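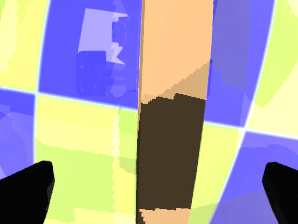
Plarkent Community Help – Schools and Clubs – Robotics and Automation

Simulated gripper camera: object colours change between runs and students' colour detection fails

Asked on Monday, October 31, 2022
Status: answered
Views: 1699

Question

I am responsible for the after-school automation class at a secondary school in Dratitz. The class is entered for the simulation section of the Sasell student competition, and the students are preparing their first task, in which a simulated gripper must be positioned over a rod-shaped object before closing. The view shown is rendered from the gripper, looking between the two fingers at the object, with a chequered surface behind it.

The students have written a short program which searches the picture for the dark brown band on the rod. The centre of that band is then used to move the gripper sideways until the band lies midway between the fingers. This was satisfactory while the background was plain grey. The competition rules, however, require the chequered surface with its textures switched on, and the following difficulties have arisen.

First, the edge between the tan and brown sections of the rod is jagged in the rendered view. The position calculated from it moves by several pixels from one picture to the next, even when the gripper is stationary.

Secondly, the program occasionally selects one of the black fingers in place of the band. The threshold was set by hand by one of the student pairs, and it would appear that it accepts anything sufficiently dark.

Thirdly, the grid lines are curved. The students would like to use the grid to judge distance, but the squares do not have straight sides and their measurements do not agree.

We are using the Choi simulation package, on the school licence, with the default camera settings. The training set consists of 2000 pictures saved by the students. I should be grateful for advice on which of these matters should be dealt with first, as the class meets only once a week. I would also ask that replies avoid recommending a neural network. The purpose of the task, as set out in our course plan, is that the students should be able to explain every step of their method.

Answer 1 (accepted by the person asking)

The second difficulty should be dealt with first, as it is the easiest to put right and may be making the others look worse.

A threshold on brightness alone cannot separate a dark brown band from a black finger reliably. Please ask the students to convert each picture to hue, saturation and value before searching. The brown will keep a measurable saturation, whereas the fingers will have very little. A lower limit on saturation, together with an upper limit on value, will normally exclude the fingers. As a further precaution, the fingers are fixed to the camera in most gripper models and therefore occupy the same part of every picture at a given opening. The two lower corners may be masked out before the search begins. The mask must be drawn again if the opening of the gripper is altered.

With regard to the jagged edge, the cause is very likely the texture on the rod. If it is stored at a low resolution and the renderer is set to use the nearest texture value, a sloping boundary will be drawn as a series of steps when viewed closely. The setting is found under Materials, Filtering. Please check the Sasell rules before changing it, as teams in some sections are not permitted to alter the supplied materials. If the setting is locked, the boundary should not be used for measurement at all. The long sides of the rod are the better choice. For each row of the picture within the band, the students should find the left and right sides of the brown region, take the midpoint, and then fit a straight line through all the midpoints. Single rows will still be uneven, but the fitted line should be steady. It will also give the tilt of the rod, which the students will need for the later stages in any case.

The curved grid lines suggest that the camera model includes lens distortion. This may be corrected with the calibration tool supplied in the package, and it is a worthwhile lesson in its own right. For centring the gripper, however, it can be left until later. Distortion of this type is smallest near the middle of the picture, where the rod should be.

I would suggest one meeting for the colour conversion and mask and one for the line fitting, with calibration after that if time allows.

Answer 2

Our club had the same trouble with the fingers last June. We changed the finger material to bright green and it was fine afterwards. We were later informed that this is not allowed in competition, so it is suitable for practice only.

A set of over 3000 pictures was no better than a small one for choosing the threshold. Most of ours were nearly identical.

Answer 3

I agree with the accepted answer in general, with one reservation. It is not safe to assume that distortion may be ignored until later. If the rod is tall in the picture, its upper and lower ends will be well away from the middle, and a straight line fitted through midpoints there will be slightly wrong. Students should either correct the distortion first or restrict the fit to the middle rows.

Please note also that the light and dark patches on the squares will upset any attempt to find the grid by colour. The white lines are a better target, although they have a soft glow at their edges and the students should take the centre of each line as its position.

Comment from the person asking

Thank you for these replies. The saturation limit and the mask were tried at our most recent meeting, and the fingers are no longer selected. The filtering setting is locked in the competition file, and the students are accordingly working on the midpoint method. The pair responsible have been asked to write up both versions in their logbook so that the judges may compare them.

A separate question on calibration will be posted under Cameras – version 2 of the package appears to have moved the tool to a different menu and we have not yet been able to find it.

Related questions

Gripper closes before reaching object in Choi simulation
Sasell student section: which files may be edited?
Saving pictures from more than one simulated camera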